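1/ Last month I moved to a smaller apartment, and I decided to write down what I learned about towels and bed linen when the closet is only 161 centimeters high. It will be a long thread, because I kept notes and I like my notes.

2/ First, the situation. In the old place I had a full wall of shelves in the hallway. Here I have one narrow closet with four shelves, and the lowest one is taken by the vacuum cleaner. Everything made of cloth must live on the three others.

3/ I should say that I am not a very tidy person by nature. My mother folded everything in thirds, and I folded everything in whatever way made it disappear behind the door. For many years this was good enough.

4/ Towels in a long strip, before they get any smaller: 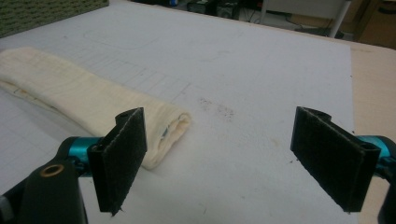
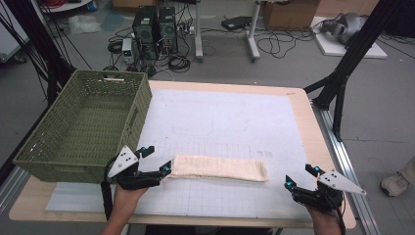 5/ THE TOWELS

The long strip is the base of everything for me now. You bring the two long sides toward the middle, then close it again like a book. After this you can roll it, or fold it in thirds, and it does not open by itself so easily.

6/ I roll the hand towels and fold the bath towels. Rolled bath towels looked beautiful for one evening. Then I pulled out the one at the bottom and the rest came down on my feet.

7/ The thick ones I did not keep. I had 7 very heavy bath towels from a shop called Pacheco, bought in a sale, and in the new bathroom they needed almost two days to dry. There is no window in there. I gave five to the animal shelter and cut two into floor cloths.

8/ If you have a bathroom without a window, please look at the weight before you buy. It is usually given in grams per square meter. I was buying by color all my life and I did not know this number existed. Mine are now 359, and they dry overnight on the rail with the door open.

9/ Also the waffle kind and the gauze kind are better than I expected. They feel strange the first week, a little like a bandage. After several washes they become softer and they take up much less room on the shelf.

10/ THE SHEETS

Here I failed for a long time. I have watched many people fold a fitted sheet with the corners inside each other, and I can do it when I stand up, with long arms and a lot of patience. My result is still a round thing.

11/ So I stopped. I put the whole set (fitted sheet, flat sheet, one pillowcase) inside the second pillowcase and press it flat with my hands. It takes one minute. When I change the bed I take one package and close the closet door again.

12/ A reader asked me before if this makes wrinkles. Yes, it does. I sleep on them and they go away, or I do not notice them. If you iron your sheets, this thread is maybe not for you, and I respect you very much.

13/ THE SHELVES

I bought shelf dividers from Zidby, the metal ones that clip on from the side. They work only if your shelf is not too thick. I had to measure two times because I did not believe the first time, and then I had to send back half of them anyway.

14/ The ones that stayed are useful. Without them the towels lean to the left until they become one single pile. I don't know why always to the left. Maybe the floor of this building is not straight, I have seen a pencil roll across my kitchen.

15/ For the top shelf I use two boxes with lids from Undotport. Winter blanket in one, guest things in the other. I wrote the content on a piece of masking tape and not on the box, so next year I can change my mind.

16/ Things I was storing for no reason, found during the move:
- a tablecloth for a table I sold
- three pillowcases of a size that I never owned a pillow for
- one beach towel with a hole that was already there when it was given to me
- curtains, still in the plastic

17/ The curtains hurt a little. The price was still on them. I put them on a local page and a neighbor from the second floor took them the same evening, and now I see them when I come home from the bus. They look good there, better than they would look in my bedroom.

18/ THE WASHING

The machine is in the basement and I share it with the other apartments. We have a paper list on the wall. I take the early time, before seven in the morning, when the stairs are quiet and no other person's socks are inside.

19/ I use less detergent now. My towels in the old place were stiff like cardboard and I thought it was the water. It was me. I was filling the cap to the top line, and for a normal load the bottom line is enough, at least for my machine and my water.

20/ No softener on the towels. They feel nice with it, but mine were pushing the water around my back and not taking it. I tried some white vinegar in one wash, as many people advise, and I saw no difference at all. Somebody else may have better luck.

21/ For small stains on light cloth I use the soap bar from Bitell, cold water, and an old toothbrush. Then I leave it one hour and wash as usual. Coffee comes out. Make-up comes out most of the time. Hair dye stays with you forever, so I keep one dark towel only for this.

22/ THE MONEY

I wrote down every purchase for the new apartment, from the lamp to the last hook, and the total is 1,050. The dividers and the two boxes were a small part of it. The new towels were the biggest part of the cloth budget and I would buy them again.

23/ What I would not buy again: the vacuum bags for the blanket. The first one lost its air in a week and the blanket slowly grew until the lid of the box came up. I found it in the morning and thought somebody had been in my closet.

24/ How many towels does one person need? I wanted a clear answer and I found many angry people instead. I have two for me, two for a guest, and the dark one. When the laundry list is full and I miss my time, it is a little tight, but I manage.

25/ The hook behind the bathroom door is next. It is the kind with glue and it has fallen twice, both times during the night. If you know one that can carry a bathrobe without drilling (I rent, so no holes), please write the name under this post.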